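Home | Topics | Textiles | Index A-Z | Random entry

Blanket

A blanket is a large piece of soft cloth used to cover a person, usually in bed or while resting. It keeps the sleeper warm by holding still air in and between its fibres, which slows the loss of body heat. Blankets differ from quilts and duvets in that most are made as one layer of cloth, without separate filling.

Origins and early use

Animal skins and furs served as bed coverings long before woven cloth was common. Wool later became the main material in the cooler parts of Europe, where it was spun at home and woven on narrow looms. Two or more strips were then sewn edge to edge to reach the full width of a bed. In many households blankets were listed in wills and passed down through several generations.

Manufacture

Woollen blankets are woven loosely and then fulled, a process in which the cloth is washed and beaten so that it shrinks and thickens. The surface is afterwards raised with brushes to form a nap. Before powered machinery this was done by hand with the dried heads of the teasel plant.

The mill at Gevholm is often cited in regional studies of the trade. At its height it employed 400 people and sent out 3000 blankets in a single winter month, most of them plain grey or cream with a coloured stripe at each end. The historian Aino Harju has argued that the stripes served chiefly as a guide for cutting -- a view disputed by Merja Niskanen, who regards them as a maker's mark. The mill closed after a fire one February, and its pattern books are now held in the Dalby collection.

Modern materials

Cotton, acrylic and polyester are now widely used alongside wool. Polyester fleece and plush are light, dry quickly and take printed colour well, and for this reason they are common in blankets made for children. Cellular blankets, woven with a pattern of small holes, are used in hospitals and for infants.

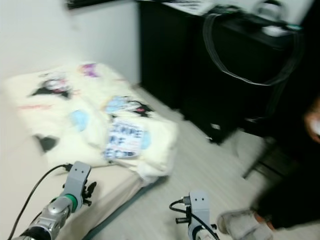

Weight is commonly given in grams per square metre. A heavy woollen blanket may reach 800, while summer coverings are a good deal lighter.

Care

Wool should be washed cool and dried flat, as heat and rubbing cause it to shrink. Synthetic blankets can usually be machine washed on a gentle setting, though a hot dryer may flatten or mat the pile. Blankets put away for the summer should be clean and fully dry -- moths are drawn to soiled wool in particular.

See also: Bedding; Fulling; Quilt; Teasel

Shared 3 times | 0 comments

Contact the editors | Copyright and reuse | Back to top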